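Woven Basket Care and Ordering: Frequently Asked Questions
Garneo Storage, Sturnport

What sizes do the rectangular baskets come in?
Two sizes, small and medium. Both have a twisted rim and slightly flared walls. Outside measurements are taken at the rim, so allow for the narrower base when fitting a shelf.

Can I order a single basket?
Yes. Small orders ship from the Sturnport counter. Orders of 81 pieces or more go through Juniper Esposito in trade sales.
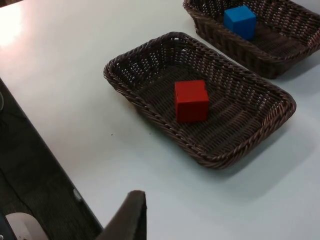
Will small items stay put in the basket?
Items with a flat base will. The floor of the basket is woven in the same way as the walls and has low ridges. A block with a flat underside, such as the red cube in the nearer basket, sits squarely on the weave. Beads, pins and loose screws can work into the gaps and should go in a lidded box first. Fabric liners are sold separately under part number 651.

How do I clean a basket?
Use a soft brush along the strands, then a barely damp cloth. Do not soak. Dry at room temperature, away from heaters.

Will the rim mark a white tabletop?
Dark finishes can transfer if the basket is put down damp. Felt pads are available for the base.

Do you repair rims?
Loose rim ends can be rewoven. Visitación Cuesta handles repairs and will quote from a photo. Split corners are not repairable.

Is the dark brown finish still made?
Yes. The Voleck finish was dropped in July and is limited to remaining stock.

Page last revised 6 March 2019.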